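Reviews > Doors & Windows > Sliding doors

Search reviews Go

Clendau two-panel sliding door — five months in

Bought this for the back of the kitchen in February to replace a rotten pair of french doors. Quick review as I've had a few people ask.

Delivery first. Firm is called Jemel, they do the Clendau range. Quoted 22 days, took 50. Two phone calls, no reply to emails. Nyokabi Swai on their desk finally sorted it and was lovely, but still. Fifty days with a sheet of ply over the hole, in winter. 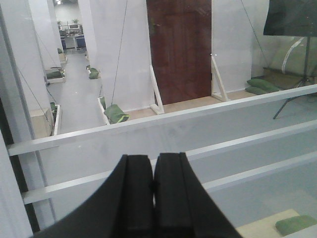 White rails, pale grey in between.

Fitting. Raimo Räsänen did ours, took him a morning and a bit. Instructions are poor — small print, two pages stuck together, one diagram upside down. He had to pack one side out becuase our wall isn't straight, can't blame the door for that. Extra £144 for the trim kit, which should be in the box at that price.

Running: smooth. Lighter than I expected, my mum can open it one handed. Bit of a rumble when the wind gets up. No leaks so far, and we've had some proper rain.

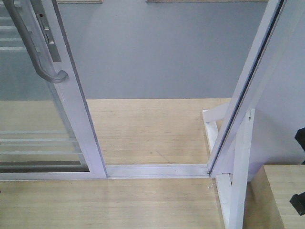
Clear glass and the curved grey pull handle.

Handle feels solid. Lock is stiff, needs a shove before the key turns. Cleaning is a pain, grit gets in the track and you want an old toothbrush for it. Hoover nozzle too wide.

Looked at the Magalhães one as well. Nicer finish, a lot dearer, and they wouldnt do our width.

Would I buy it again — yes, from somebody else. Door 4 out of 5, delivery 1.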